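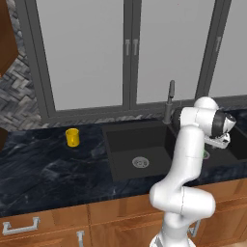 Mei Alcantara told me over the phone that she was done giving to missions, period, and that if I wanted to talk her out of it I had better bring something stronger than a slideshow with a sunset in it. She said her church had sent teams overseas every summer she could remember and she couldn't name one person they'd met.

I didn't have a comeback. I mumbled something and we moved on to her knee surgery.

But I've been chewing on it since, mostly late at night, and I think she's half right. Our own congregation in Vikthorpe spends more on plane tickets for the short trips than it does on the one couple we support full time. I've been on three of those trips! I loved every one of them (the singing alone, my goodness), and I came home tired and full of stories that were mostly about me. I painted a wall in a town where plenty of men could have used a week's wages for painting it. I knew that while I had the roller in my hand, and I kept painting.

What bugs me is how we measure the thing. Arlo Sorensen stood up at our October meeting and read out that the team had handed out 1000 tracts, and everybody clapped, me included. In what language, though? I asked him afterward by the coffee and he wasn't sure. He's a good man and I don't mean to pick on him. He was reading what he'd been given.

Then there's Joana Carvalho, who went out at almost 40 and spent her first years doing nothing you could put in a newsletter. She studied verbs. She sat in a neighbor's kitchen shelling beans and getting corrected by children. Her letters from that time are kind of dull, and I mean that as praise - you can tell she wasn't writing them to keep us excited. Two churches dropped her support because they weren't hearing about results. One of them was ours, and I voted for it.

So here's where I come down, Mei, if you're reading. Keep giving, but be pickier and a whole lot more patient. Find one person who's staying put and learning to talk with the people next door, and stick with them through the boring letters. Write back, too. Ask about the neighbors by name.

And if your church wants to send 30 teenagers someplace for ten days, fine, let them go and listen and carry somebody's groceries. Just call it a visit. I'd even chip in for the bus.

I wrote to Joana last week to say I was sorry about that vote. She hasn't answered yet, and the mail out there is slow.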